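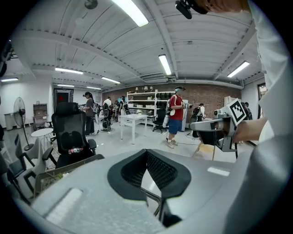 Notebook, January, Kindcombe floor
Entry started 9:40, finished after lunch. Written up from my scrap sheets, so the order is a bit off.

Purpose of the day: run the draft handling rules for the hand-held grippers with a full room and see which ones people can live with. Marion wants version 2 before the Hultach people copy ours, and they have already asked twice.

Rules as they stood this morning

1. Both markers clean and flat before the gripper leaves the bench. Wipe with the dry cloth only. No alcohol, it lifts the print.
2. Fingers closed fully and opened fully three times at the start of each session, in view of the camera.
3. Sleeves above the wrist or tight at the wrist.
4. No take starts while anyone is inside the operator's reach plus one step.
5. Cables on the floor get taped or get moved. "I'll remember it's there" does not count.
6. Bad take: say "void" out loud, put the object back, start again. Do not try to rescue it.
7. Log sheet filled in at the end of each block, before the next operator picks up.

Notes against each

Rule 1 is fine. Ruairi asked what counts as flat. I put a steel rule across a card and if light shows under the middle we swap it. Need that written down, with a picture of a good one and a bad one.

Rule 2 gets skipped when people change over quickly. Ingvar suggests making it the first line of the log sheet with a tick box. Agreed, will do.

Rule 3 needs rewording. "Tight at the wrist" means different things to different people, and a loose cuff can hang over a marker when the arm turns in. New wording: nothing on the forearm may hang past the wrist bone when the hand points down. Operator checks it by doing it.

Rule 4 is the hard one. The floor is shared and people walk. Tape on the floor would help, but the tables get moved every week and the tape ends up marking nothing. For now the operator calls "starting" and waits for one answer from whoever is nearest. Balthasar thinks this will wear off in a week. He may be right — check again at the end of the month.

Rule 5: cable crossing near the headset station still needs proper cover. Ordered two lengths of the low rubber channel from MacLeish. Until it comes, the walking route goes on the other side of the white table.

Rule 6, Iqra raised a good point. People say "void" and then drop the object any old way, so the reset is different from every other reset. Added: reset uses the same start card as a normal take.

Basket task

Used this one for the check of rules 2 and 6, both hands, operator standing.
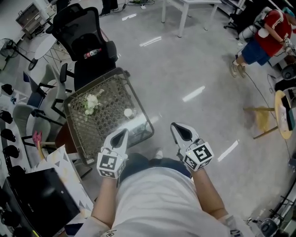
Basket task, both grippers out in front of the body, basket just ahead of them, flowers inside.

Start position for this task is now: both grippers held in front of the body, tips forward, markers facing out, hold for a slow count of two, then go. End position is the same. Without the hold at each end the trimming is guesswork, and Iqra is the one who has to guess.

Also for the basket:
- long side toward the operator, always
- one hand may steady the rim, but then it stays on the rim until the other hand is clear
- flowers go in by the stem, never by the heads
- table height does not change within a block

Block size

We had 300 takes per block in the draft. Too many. Ingvar's sheets get thin after 200 or so: ticks with no comments, then ticks in one long stroke. Going to 200 with a ten-minute break. The target for the month is still 4000 and I told Marion the smaller block won't hurt it, provided changeovers stay short.

Disagreement, not settled

Ruairi wants the indicator light checked by a second person before each block. I think the operator can read it perfectly well and a second check only adds waiting. The Gostden rules ask for two people but their rigs are heavier and run off a belt pack. Leaving it as operator only, with Ruairi's objection noted here as he asked.

Drinks: bottles stay off any table with a task on it. This was a habit, now it is rule 8.

To do
- retype rules 2, 3, 6, add 8 (me)
- flat card / bent card pictures (Ruairi)
- new log sheet with tick box (Ingvar)
- chase MacLeish on the channel (Balthasar)
- send nothing to Hultach until Marion has read rule 4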